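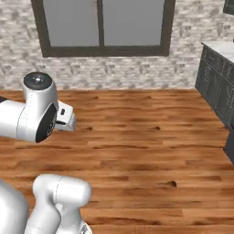 From: Silviu Nedelcu
To: sim-practice list
Date: July 23, 2021
Subject: Re: Draft rules for simulated kitchen scenes, section 2

On the Flondard thread, the section editor wrote:

> Section 2 currently says that a simulated scene "should be
> checked before use." Two groups have asked what checked means.
> Greco wants a fixed list. Brarkeleck would prefer to leave it to
> each lab, as long as the lab writes down what it did. Can
> somebody propose wording? I would like to close this section
> before the October meeting.

I'm with Greco on this one. If each lab decides for itself, we can't compare results across labs, and comparing them was the point of writing the rules.

We have been using a short check at Vomivard for the kitchen rooms. It runs on the starting state, before any task objects are loaded. Proposed text:

2.1 Load the room with the robot and fixed furniture only. The floor in the work area must be clear and the gripper must be empty.

2.2 Let the simulation run for 400 steps with no commands. No joint may drift beyond the limit stated in the scene file. Furniture must not move at all.

2.3 Check for overlap between the arm and the cabinets, the counter and the floor in the starting pose. Use the collision shapes for this. A render can look fine while the shapes behind it intersect.

2.4 Open and close the gripper once in free space. Record the final finger positions.

2.5 Save one render from each camera the task will use, with the lighting the task will use. File them with the scene version number.

2.6 Repeat the whole check whenever the robot model, the room or the physics settings change. A change of floor or wall texture alone needs only 2.5.

On 2.2, I know the step count will be argued over. We tried 1000 and it found nothing that 400 had missed, but our rooms are simple. If you have scenes with hinged doors or drawers that creep open, please say so and we can raise it.

On 2.3, we lost most of a week to a base placed slightly inside a cabinet side. The solver pushed it out a little on every reset, and the arm started each episode in a different spot. The training curves gave no hint of it.

Brarkeleck's point about writing things down still stands and I would keep it. I suggest a 2.7: the lab keeps the log of each check for as long as it reports results from that scene. Logs are small – ours is 6 lines per room, plus the renders.

One question I can't settle: should the limit in 2.2 be set per joint, or one figure for the whole arm? Our scene files have it per joint, but the Flondard format has a single field. I would rather not force a format change for this.

Comments on the list please, not to me directly.

Silviu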